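1/ Right, a few of you asked how I keep my dahlias going from one year to the next, so settle in with a cuppa, because I do go on a bit about dahlias!

2/ Leave them be until the first proper frost blackens the leaves. Then cut the stems down to a hand's width and lift gently with a fork, starting well out from the plant (I've speared over 41 tubers in my time, bless them).

3/ Shake off the soil and stand them upside down for 3 weeks somewhere airy, so the hollow stems can drain.

4/ Pack them in barely damp compost, in a box, somewhere cool and frost-free. Margarida over in Gilcombe swears by old newspaper, and her blooms are lovely, so do try both.
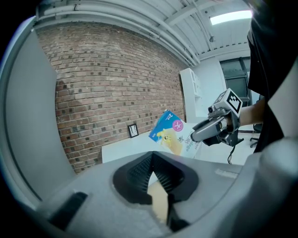 5/ Have a rummage through the box in January. Anything soft goes on the heap, and anything wrinkled gets a tiny sprinkle of water.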